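Osus gripper loses grip after warm-up, finger pads or servo?

tolvane
Joined: September
Hand-held Osus build, printed fingers. Holds fine for the first 40 cycles, then starts dropping parts. Jaw position reads normal at the moment of the drop. Motor current is down 8 percent from the start of the session. Firmware is stock Warkico. Anyone seen this?

mbrandt_k
Servo derating. The Warkico driver cuts current when it gets warm and doesn't log it. Let it sit 10 minutes and run again.

tolvane
Did that. Current recovers, drops don't go away.

ruststop
Then it's the pads. An 8 percent loss shouldn't drop anything unless you had no margin to begin with. Check the lower corners of both fingers, that's where mine peeled.

mbrandt_k
Disagree. Pads don't fail on a cycle count. Position reads normal because the encoder is on the motor side and you're flexing the fingers. What infill?

tolvane
40 percent. Screws are tight. Looked at the lower edges and ruststop has a point, there is fraying on both sides.
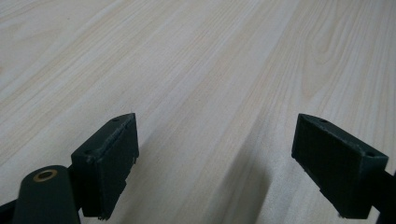 I have a spare set of pads from Nkosi and will swap those first, same current limit, so only one thing changes. If it still drops I'll log driver temperature.

ruststop
Clean the old adhesive off completely. I left some on and the new pad lifted in 2 days.

mbrandt_k
Log the temperature anyway. And don't run it over anything breakable until you know. Ours let go of a Vovberg sensor head.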